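Week 5 — Table service: settings, trays, napkins
Handout for the Penham evening course, April 22, 2024

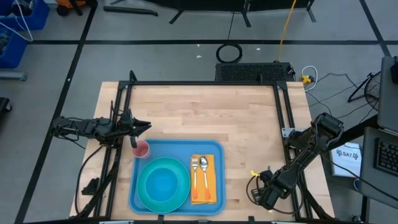 1. Why we bother

Guest reads the table before the menu. Crooked fork = "what else did they skip". Not fair but true. Also speed — a setting laid the same way every time gets cleared the same way every time.

Vocab for the quiz part: cover (everything at one seat), underplate, side plate, flatware, hollowware. Cover is NOT the cover charge. People mix these up every term.

2. The basic cover

Plate goes in first, everything else gets measured off it. Bottom edge of plate one thumb joint in from table edge.
Fork left, knife right with blade facing in, spoon outside the knife.
Water glass above the knife tip. Wine to the right of that, angled down.
Bread plate upper left, over the fork.
More courses — work outside in. First used is furthest out.

Casual version: no knife if nothing on the menu needs one, flatware can sit together on the napkin at the right. Fine for lunch counters, cafeterias, trays. Don't do it for a plated dinner.

3. Tray covers

Room service, hospital, school, same idea with less room. Small plate or bowl can stack on the big one. Heavy items toward the middle, hot drink near the carrying hand side, spout pointing in. Nothing tall at the corners. Napkin under the flatware stops the rattling and the sliding.

Carry test: walk 12 steps, turn, walk back. If anything moved, relay it. We'll do this in pairs next time so wear flat shoes.

4. Napkins

Cotton holds a crease, polyester wont, blends somewhere in between. Iron damp.
Folds you need: book fold (plain rectangle), pocket, triangle. Skip the swan. Too much handling and guests dont like it.
Book fold — in half, in half again, then in thirds if the napkin is large. Open edge faces the plate.

5. Color

Strong plate color, plain food works best. White shows everything, good and bad. Blues make pale food look paler (rice, fish, cauliflower), warm napkin next to it helps a bit. See the Melow case in the reader — they swapped all their plates for dark gray and went back to white in September. Read it for the costs, skip the appendix.

6. Stock counts

Rule from the Juvar worksheet: 2 full sets per seat, 3 for teaspoons as they vanish. So 100 seats = 200 forks, 300 teaspoons. Add napkins by laundry turnaround, not by seats. Slow laundry, more napkins.

For next week
Read the Chraibi chapter on clearing, first half only.
Sketch one cover for a 5 course menu, label every peice. Pencil is fine.
Bring a cloth napkin, any color, ironed.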